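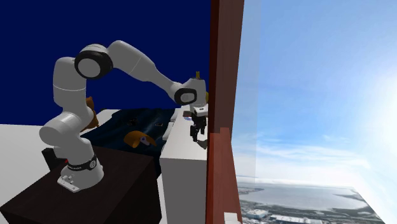

Figure 7. Arm over the counter, gripper pointing down (simulator view).

7.4 Recovering from a protective stop above the counter

Use this procedure when the Vavero controller shows "Protective stop: wrist load" and the arm has halted with the gripper over the counter. It applies to the simulated cell and to the real cell at Gretodbridge. Steps marked (R) are for the real cell only.

The fault is raised when the load reading at the wrist stays above the limit for 300 milliseconds. The usual cause is a finger pressing on the countertop or on the rim of an object during the approach. It can also come from a wrong payload setting after a gripper change.

CAUTION: Do not press Resume first. The controller keeps the last target, and the arm will continue downward from where it stopped.

1. (R) Press the emergency stop on the pendant and wait for the brakes to click.

2. (R) Check that no one is between the pedestal and the counter. The gap is narrow and cloth can hang into it.

3. Save the log before clearing anything. Select Log > Save and enter the fault number. A wrist load fault is 1,606.

4. Look at the gripper from the side. If a finger is touching the counter or an object, go to step 5. If both fingers are clear, go to step 6.

5. Select Jog > Tool and raise the gripper straight up in small moves until both fingers are clear. On the real cell, release the emergency stop before jogging and keep one hand on the button. Do not rotate the wrist while a finger is in contact.

6. Open Setup > Payload and compare the value with the label on the gripper case. Correct it if it is different.

7. Select Clear Fault, then Home. Do not use Resume.

8. Run the approach again at low speed with the counter height check turned on.

Note: In the simulator, the fault may return as soon as it is cleared if an object was loaded partly inside the countertop. Reset the objects and repeat from step 7.

Note: Controllers last updated before September delete the log when the fault is cleared. On these units step 3 cannot be skipped.

CAUTION: If the same fault occurs 3 times in one shift, take the cell out of service and send the logs to Malte Buschmann. Do not raise the load limit to keep the cell running.

Section revised Fri 29 November. Checked by P. Pearce.

7.5 Replacing the finger pads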